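Friday, 16:40
From: Ga-eun Ahn
To: bathrooms-list
Re: Re: white tub – rim, bottles, what goes where

Hường, all, sorry, quick one before I run for the train. Replying in bits under yours.

> From: Hường Tôn
> Hi all, three things before the Kituscombe order gets signed off.
> First, is the rim wide enough to stand bottles on, or do we need to
> add a shelf or a caddy to the room plan? Second, are the black
> fittings staying black? The Lâm sheet says chrome throughout and I
> don't want 40 rooms going out mismatched. Third, people keep
> asking me how it cleans. Can someone who has stood next to the
> thing please write it down.
> Hường

Rim first. Yes, wide enough. Broad and flat, goes right round, and an ordinary shower gel bottle stands up on it fine. Used the green AXE one as that's the sort of thing guests will bring, bit tall, cap on. No caddy needed in my view. If somebody wants one for the family rooms then fine but price it separately please, the last caddy quote was 300 and that was before delivery.

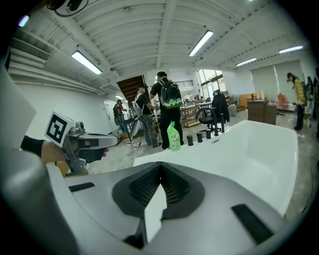 Where to stand the bottle is a different matter. I'd keep them to a corner, well clear of the fittings. You want your hand free to get at those and a row of shampoos in the way is just asking for things to end up in the bath. Cleaners said the same at Tanovberg, they spent half there time fishing out lids.

So, proposal for the room card, wording can be tidied:

- one bottle per person on the rim, corner end
- nothing between or behind the black fittings
- spare bottles and anything glass on the basin shelf
- flannels over the rail, not over the rim

Glass on the rim is a no from me full stop. Last year's chip cost us a whole tub at one house and the repair man wouldn't touch it.

Fittings. They are black on this one, they stand up off the rim in a line. The drain is chrome. So the Lâm sheet is half right and half wrong – somebody needs to ring them. My vote is keep the black and ask if the drain comes in black too. If it doesn't I can live with it, but I'd want the taps on the basin to match one or the other and at the moment the plan has brushed brass on page 2 which matches neither. Who put brass??

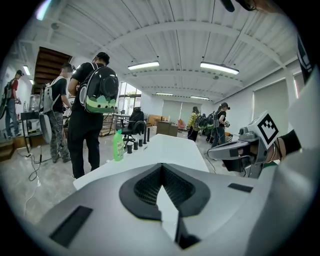

Cleaning. Usual rules for a glossy white finish: soft cloth, mild liquid, no cream cleaner, nothing with grit in it. Do the rim first and the basin after so the drips go the right way. Lift the bottles OFF before wiping, don't wipe round them, that's how you get the green rings. Round the base of the black fittings use an old toothbrush, and dry them after or the limescale shows white on black. Bedix do a decent bath cloth, I'd put a pack in each cupboard.

Guests pick bottles up by the cap, by the way. Then the cap comes off. Worth telling housekeeping to click them shut when they do the room.
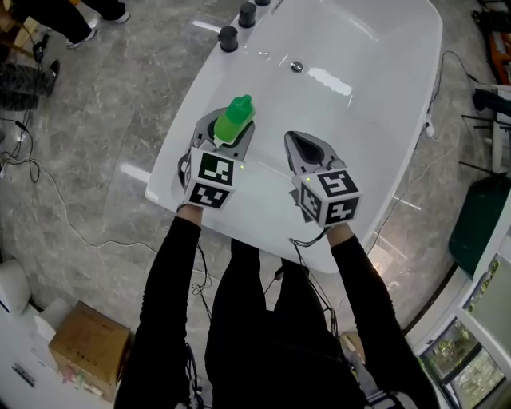
Bathrooms & Fittings Group

Floor: the grey marble pattern looks right next to the white, so I'd leave that as it is. Do need to settle the bath mat colour though. Grey on grey gets lost and people trip on it. Dark green? Have a look in the linen store, there should be some left over from February.

Money. The 2,000 in the budget line is for fittings only, not mats or cloths, so please don't anybody book mats to it. Hường can you check whether the Kituscombe price includes the waste, I couldn't find it anywhere on there form.

Still need from people:
Lâm phone call – anyone
brass taps, who and why
mat colour

Back on email tonight, not before 9 though.

Ga-eun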